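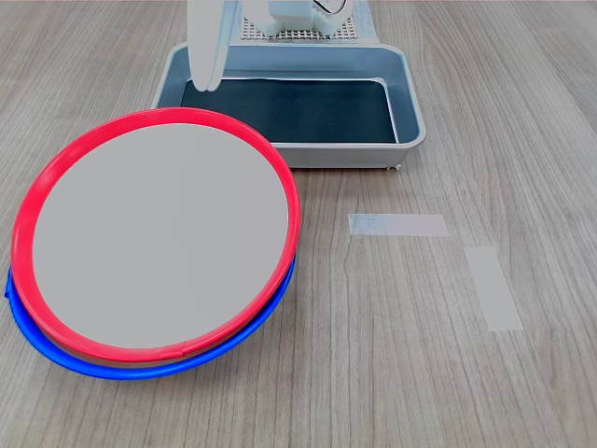
Food Preservation II: Handout 5
Fruit Vinegars, Part One: From Juice to Acid

Revised 23/07/2021. Replaces the older sheet with the metric table on the back.

Read this before the lab session. Bring it with you, along with your notebook and a calculator. The recipe sheets from Handout 4 are still in use, so keep those too.

## 1. What we are making

Vinegar is made in two steps. Yeast turns sugar into alcohol. Then bacteria, mostly *Acetobacter* and its relatives, turn the alcohol into acetic acid. The first step runs without air. The second step needs plenty of it. Most home failures come from mixing up these two conditions or from starting the second step before the first has finished.

In this course we keep the steps separate. It is possible to let them overlap, and many farm vinegars were made that way, but the results are hard to predict and hard to grade.

The fruit for this unit is apple, pear and plum. Apples come from the Rankin orchard and are pressed there. Pears are bought in. The plums are whatever Ulton market has, usually a small blue type with a firm skin. Do not use windfalls unless you have cut them open and checked for brown rot.

## 2. Sugar, alcohol and acid

Measure the sugar in the juice first. We use the hydrometer for juice and the refractometer only as a cross-check. Remember that the refractometer reads wrong once alcohol is present, so it is of no use after day one unless you apply a correction.

Working rules:

- Each 1 °Brix in the juice gives a little over half a percent alcohol by volume.
- Each 1 percent alcohol by volume gives, in theory, a bit more than 1 percent acetic acid. In practice you lose some to evaporation, so treat it as one to one or slightly less.
- Table vinegar should finish at 5 percent acid. Anything to be used for pickling must be at or above this and must be tested. Do not guess by taste.

Worked case. Apple juice at 12 °Brix ferments to between 6 and 7 percent alcohol. That is enough to finish above 5 percent acid if the jar is covered properly and not left too long. Juice at 8 °Brix is not. It would need sugar added before the yeast goes in, and the addition has to be written in the log.

Plums vary a lot. Last year one group had juice so low in sugar that they finished at 3 percent acid, which tastes sharp enough on a spoon but is not safe for pickling. They used it up in dressings within the week.

## 3. First step: alcohol

1. Clean and rinse all equipment. Sanitize anything that will touch the juice.
2. Record the volume, temperature and starting gravity.
3. If using sulfite, keep the dose low. Acetic bacteria are sensitive to it, and a heavy dose now will slow the second step.
4. Rehydrate the yeast in warm water following the packet. Add to the juice.
5. Fit the airlock. Keep at 64 to 72 °F.
6. Check gravity every second day. The step is finished when you have the same reading twice, at or near 1.000.

Do not move on while there is still sugar. Leftover sugar feeds stray yeasts under the vinegar mother, and the jar can go slimy.

Rack the cider off the lees before the next step. A thin haze is fine. A thick layer of dead yeast gives a smell like old bread, which stays in the vinegar.

## 4. Second step: acid

The bacteria need oxygen, so what counts is surface. A wide jar filled halfway works much faster than a tall bottle filled to the neck. Use glass, food-grade plastic or stainless steel of a suitable grade. Never use aluminum, copper or plain iron. Glazed crocks are acceptable only if the glaze is known to be lead free.

1. Fill the vessel no more than two thirds.
2. Add live, unpasteurized vinegar as a starter, one part to four parts cider. This drops the pH at once and keeps molds off while the culture gets going.
3. Cover with tight-weave cloth and a band. Cheesecloth is too open. Fruit flies will get through it.
4. Keep at 75 to 85 °F, out of direct light. The incubator shelf is set to 81 °F.
5. Leave it still. A film will form on the surface, at first like a grease spot and later thicker and whitish. This is the mother. If you shake the jar it will sink and a new one must form, which costs you days.
6. Test the acid weekly from the third week on.

If the cider is above 8 percent alcohol, dilute it with boiled and cooled water before adding the starter. Strong cider stalls.

**Mother or mold?** The mother is smooth, wet and the same color all over, or nearly so. Mold is dry, fuzzy or powdery, and may be green, black, blue or white. If there is mold, the whole batch is thrown out. Do not skim it and carry on. Wrinkled, dull white film that breaks up easily is most likely film yeast. Show it to the instructor before you decide.

## 5. Titration

You did this for lemon juice in June. The method is the same, only the factor changes.

1. Pipette 10 ml of vinegar into a flask. Add 50 ml of distilled water.
2. Add three drops of phenolphthalein.
3. Titrate with 0.5 N sodium hydroxide, swirling, until a faint pink stays for 30 seconds.
4. Percent acid (as acetic) = ml of NaOH × 0.3.

So 17 ml used gives 5.1 percent. Run each sample twice. If the two results differ by more than 0.1 percent, run a third.

Plum vinegar is already pink or red and hides the color change. Dilute it further, or use the pH meter and stop at 8.2. Rinse the probe between samples. Sodium hydroxide is caustic: goggles on, and wipe up drips at once.

A pH reading alone does not tell you the acid strength. Two vinegars can both read 3.0 and differ by a full percentage point. The label states titratable acid.

## 6. Finishing

Once you reach the target acid, stop the process. If you leave the jar open with no alcohol left, the bacteria begin to use the acetic acid itself and the vinegar gets weaker. Students often lose a good batch this way over a break.

To stop it, do one of the following:

- Strain, fill bottles to the very top and cap tightly. The culture goes quiet without air. A new mother may form in the bottle, which is harmless.
- Strain, heat to 150 °F, hold for several minutes, then bottle. This kills the culture and keeps the vinegar clear, with some loss of aroma.

Age the bottles at least a month. New vinegar smells of nail polish remover. The smell is ethyl acetate, and much of it fades. Pear keeps it longest.

Use plastic-lined caps or corks. Bare metal lids corrode and stain the vinegar.

## 7. Flavored vinegars

Start with finished vinegar of at least 5 percent. Adding fruit or fresh herbs brings in water, so the final acid will be lower. Test again after straining.

| Addition | Amount per quart | Time | Notes |
|---|---|---|---|
| Raspberries | 2 cups, crushed | 10 days | Strain twice |
| Tarragon | 4 sprigs | 2 weeks | Blanch and dry first |
| Dried chili | 2 small | 1 week | Taste at day 3 |
| Lemon peel | 1 strip, no pith | 1 week | Turns bitter if left |

Garlic is left out of this table. We cover it in the unit on low-acid foods in acid and oil.

## 8. Case notes: the Pelside press

Xiaoyan Duan ran the vinegar room at Pelside for several seasons and let us copy part of her log. Three points to take from it:

The first is temperature. Her slow batches were all in the back row against the outside wall. When the shelf was pulled forward, the time from starter to 5 percent acid dropped from eleven weeks to seven.

The second is starter. She kept one jar of live vinegar back from every run and never used it past the fifth generation. After that she went back to a stored jar from the beginning of the season. She gives no reason in the log. Discuss in your groups what it might be.

The third is blending. Pelside sold a single product, Plorel, a pear and apple vinegar blended to the same acid each year. The blend was worked out with the Pearson square you used for brines:

- Vinegar A: 6.4 percent
- Vinegar B: 4.6 percent
- Target: 5.2 percent
- Parts of A = 5.2 − 4.6 = 0.6
- Parts of B = 6.4 − 5.2 = 1.2

That is one part A to two parts B.

## 9. To hand in

- Log sheet with every gravity and acid reading, dated and initialed
- Both titrations, with the working shown
- A half page on what you would change
- Answers to the problems below

**Problems**

a. A pear juice reads 10 °Brix. Estimate the alcohol and the highest acid you could expect. Would you add sugar?

b. You have 3 quarts of vinegar at 6 percent. How much water brings it to 5 percent?

c. A jar tested at 5.3 percent in week eight and 4.7 percent in week twelve. Give two possible causes and say how you would tell them apart.

d. Why is the starter added at one part to four and not as a spoonful?

Questions about the lab schedule go to Olga Henríquez. Anyone who missed the titration practice needs to make it up with her before the vinegar jars are opened.

Next handout: verjuice, shrubs and other unfermented acids.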